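## 4. Setting up and looking after the marble-pattern table top

The sales leaflet for the Nulosska top says it "needs no care". We would not take that at face value. The pattern is good and the surface is tougher than it looks, but it is still a table top, and people still put food on it.

### 4.1 Fitting the top

1. Lay a blanket on the floor and place the top on it, pattern side down.
2. Line up the base with the holes. They are meant to match. If they don't, turn the base by a quarter and try again before you reach for a drill.
3. Put in the bolts by hand, then tighten them a little at a time, working across from corner to corner.
4. Get 2 people to turn the table over. One strong person can do it, and that is how most chipped edges happen.
5. Leave at least 900 mm between the table and the next piece of furniture, so that a chair can be pulled out fully. The leaflet allows 300 mm. Try sitting down in 300 mm and see what you think.

**Note:** Run any power strip along the wall side if the room lets you. Cables that cross the floor to the table will be caught by a chair leg sooner or later.

### 4.2 Everyday use

Crumbs are the main nuisance. On a white top with grey veining they hide well, which the maker calls an advantage. We call it a reason to wipe more often. Keep crumbly food in a small bowl or over a plate.

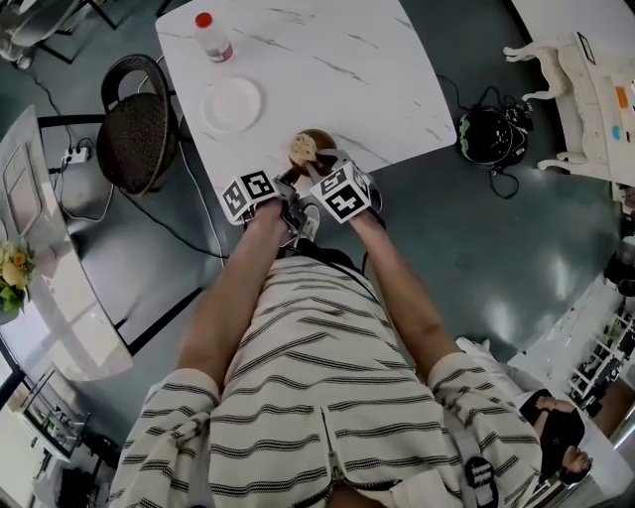 *Fig. 4: Crumbly food with a small bowl, and a plate further back.*

1. Put the bowl near your own edge of the table, so that you aren't carrying food across the surface.
2. Keep the plate within reach, but leave a gap between the two for your hands.
3. Close bottles properly before laying them down. A cap that feels tight is not always tight — check it.
4. Wipe with a damp cloth, then a dry one.

**Caution:** Do not use scouring powder, whatever the tin promises. We tried the Solavwood cream on a spare piece and it left a dull patch after 2 goes.

### 4.3 Vases and other heavy things

Stand vases on a mat. The top is sold as waterproof, and the face may well be, but we have our doubts about the cut edge underneath. Dry it if water runs over.

Check the bolts again in March if the table was fitted before winter, as heated rooms can loosen them.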